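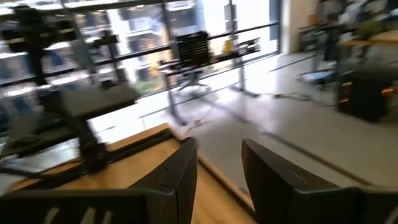
Re: [regional-marketers] Radio or letterbox for the spring campaign?

Hi everyone,

Sorry for the slow reply, I've had this one sitting in drafts since Saturday and kept adding bits to it (my usual failing, as the regulars on this list will know!).

On Saturday the original poster wrote:

> We look after Ondale, a small chain of garden and hardware shops, and
> they want to shift their spring budget out of local radio and into
> letterbox drops. The owner is convinced no one under 60 listens to
> the radio any more. I'm not so sure. Has anyone run the two side by
> side in a country town? Would love to hear what you learnt before I
> go back to them with a recommendation.

We did pretty much this for Stida, who sell outdoor furniture and barbecues out of two showrooms, a good long drive apart. Same offer in both towns, same fortnight in September. One town got breakfast radio and the other got a folded A5 flyer, 4000 of them, delivered by the same mob who do the supermarket catalogues.

The flyers had a code on the back for a free barbecue cover. We got 171 of those redeemed, which I was thrilled with, and so was the client until we worked out how many had come from regulars who'd have been in for a gas bottle anyway. The staff asked people at the counter, bless them, and wrote it all down in an exercise book. Only 28 were people who said they had never set foot in the place before.

Radio was murkier. There was no code to read out (we tried one, and the announcer hated it and kept getting it wrong), so we relied on the counter question again. More new faces than the flyer town, but they trickled in over a longer stretch and plenty of them couldn't remember where they'd heard about it. One bloke swore he'd seen it on telly. We have never run a telly ad for Stida in our lives.

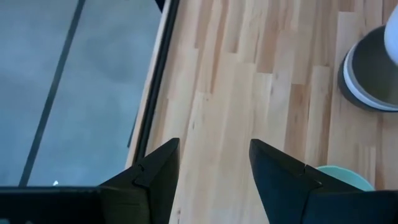
Photo: Etau

So my two cents, for what they're worth. If Ondale have a proper offer with an end date, letterbox will do a decent job of getting the existing customers through the door sooner. If they want people who currently drive straight past to the big shed on the highway, I'd keep at least 40 per cent of the money in radio and ask the station for live reads in place of a produced spot. They're cheaper, and a local voice having a bit of a natter about tomato seedlings is lovely stuff in spring.

Do check your delivery areas too. Ours left out a whole new estate, all those bare backyards wanting a table and chairs, and I still get cross thinking about it.

Happy to send you the exercise book questions off-list if they'd be any use. We've since tidied them up for Onu, a cafe client, and they fit on half a page.

Good luck with the owner!

Cheers all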